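Household Chat > Storage and Organising > Small caddies with dividers, worth it or just another thing to wipe?

Risten
Right, I need opinions before I lose another Sunday to this. Our bathroom has one shelf over the basin and it's narrow, so everything lives in a heap and falls in the sink when you reach for the thing at the back. I've been looking at those little open plastic caddies with the walls inside, the sort that sit on a shelf or by the tap. My other half thinks they're pointless and says a mug does the same job. Does anyone use one for toothpaste and bits? Do you stand the tube up or lay it down? I don't want to spend money on something that ends up full of hair bobbles.

hindside_37
Had a mug for years. The mug is fine until you've got more than two brushes and a tube in it, then the whole lot leans over to one side and goes. Divider ones are much better for that. You do get a bit of gunk in the bottom though, I won't lie.

Prendergast
Mug person here and staying one. You can put a mug in the dishwasher. You can't get a cloth into the corners of those compartments, I had one and ended up going at it with a cotton bud like I was cleaning a trumpet. It went to the charity shop.

Dranda
Ooh, my subject! I've just been through all this. I got a light grey one, plastic, open at the top with rounded corners and walls inside, and I've had it out on the table trying to decide what goes in which bit before it goes anywhere near the bathroom. I'd really recommend doing that, by the way, sorting it at a table where you've got some elbow room (and a cup of tea) instead of hunched over the basin with everything sliding about. The toothpaste was the first thing I put in because it's the one that annoys me most.

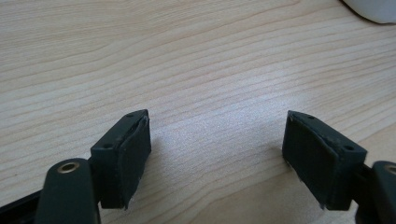
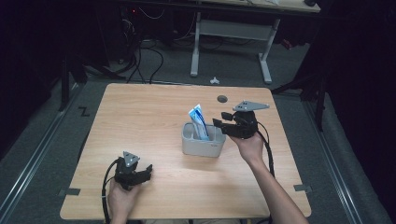 So my vote is tube upright, crimped end at the top. I know people say cap up, but our tubes won't stand cap up once they've been squeezed a few times, they just fold over like a sad sock. Cap down, the paste stays at the end you want it, and you can grab the flat bit without looking. The brushes go in next, heads up obviously, and then I'm undecided about floss. It's small and it'll vanish down the bottom of a compartment, so I might leave it in the cabinet.

Before you buy, measure the shelf. I didn't, and I got lucky. My sister-in-law didn't either and hers overhangs at the front, so every time the door shuts you hold your breath.

hindside_37
Sad sock is exactly it. Ours does that.

Risten
This is really helpful, thank you! I've just been up with the tape measure and the shelf is 12 cm deep, which is less than I thought. Would a caddy go on that or am I going to be the sister-in-law?

Dranda
Depends on the one you get, they vary loads. Take the tape to the shop and measure the base as well as the top, some of them are wider at the rim and you only notice when you try to push it back against the tiles.

Prendergast
I still say you're all making work for yourselves. Crimped end up means the cap is sat in whatever's dripped down off the brushes. Lovely.

Dranda
Only if you put the brushes in the same compartment! That's what the walls are for. Give the toothpaste its own bit and wipe the cap when you wipe the basin. Takes no time at all.

Prendergast
The water gets everywhere regardless. I had mine by the sink for months and every single section had a puddle in it, including the one with nothing in it.

oakandlino
Bit of kitchen roll folded up in the bottom of each section, swap it when it looks grim. Or drill a hole in the base if you don't mind it dripping on the shelf. My dad did that with his and put the whole thing on a saucer, which looked daft but it never got slimy.

Risten
I like the saucer idea. Also, how are people cleaning them? I'm a bit put off by the trumpet comment.

hindside_37
Bottle brush. Hot water, washing up liquid, bottle brush round the corners, leave it upside down on the draining board overnight. I do it when I do the bath. If it's got the chalky white stuff on it (we're very hard water here) then a splash of vinegar and leave it for a while first.

Prendergast
Or, and hear me out, a mug.

Dranda
Ha, you'll never be turned! I will give you this much, if it's only one person and one brush then yes, I'd stick with the mug. There are four of us in this house and two of those are teenagers who each insist on their own toothpaste. A mug was never going to cope.

Risten
Just two of us here, but he's got an electric one that's fat at the bottom. Will that go in a divided one?

Dranda
Take it with you and try it. I mean it, in your handbag, in a freezer bag, nobody minds. The fat ones get stuck in the narrow sections and then you pull the whole caddy off the shelf with it.

oakandlino
Can confirm, did that. It landed in the toilet. Lid up, of course.

Risten
Oh no. Right, toothbrush in the handbag it is, and I'm measuring twice. He's now saying if I buy one he's keeping the mug as well, for his razor, so I'll have both and even less shelf.

Prendergast
Sensible man.

hindside_37
Put the razor in the caddy and give the mug back to the kitchen. Let us know which one you get, I could do with a new one and ours has gone a funny colour.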